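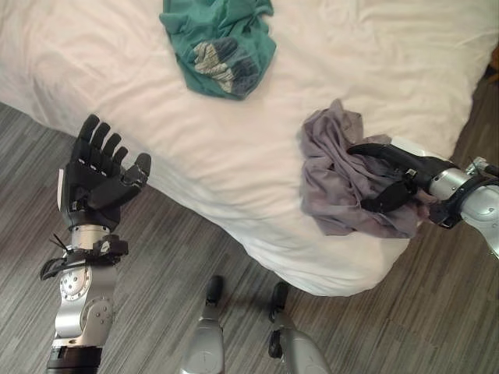 Clothes on the bed in the show bedroom, Purholm open day, 2024-05-02.

I went to the Purholm open day expecting to be sold something, and I was, within 13 minutes of walking in. The leaflet promised "a calmer home through better folding." I have owned clothes for a long time and never found them agitating.

The hall is divided by partitions into little rooms, each one showing off a different system. The bedroom was the one people kept drifting back to. A plain bed, a white sheet nobody had bothered to iron – I liked that – and a teal garment and a mauve-gray one dropped on top. The leaflet calls this the sorting stage. At my house it is called the bed.
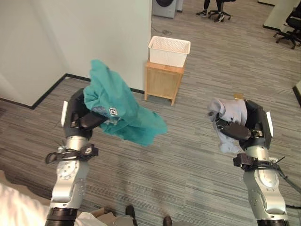
Storage is what I had come to look at, and the Zirwood stand had 334 products in its catalog, most of them boxes. The bedroom made a better case with less. It had a small wooden cabinet on four short legs, pushed near a white wall, and a white plastic basket with a lattice pattern sitting on top. I could live with that. I'm less sure about putting the basket up there, where it takes over the only flat surface.

Gandeo had a talk on rolling versus folding, which ran long and came down on the side of buying dividers. The Sýkora counter was giving out coffee and had a line of over two dozen people, so I skipped it.

Parking was free. The next open day is in October, and I'd go again if they put prices on things. I asked at 2 stands what a basic cabinet costs and came home with 2 more leaflets.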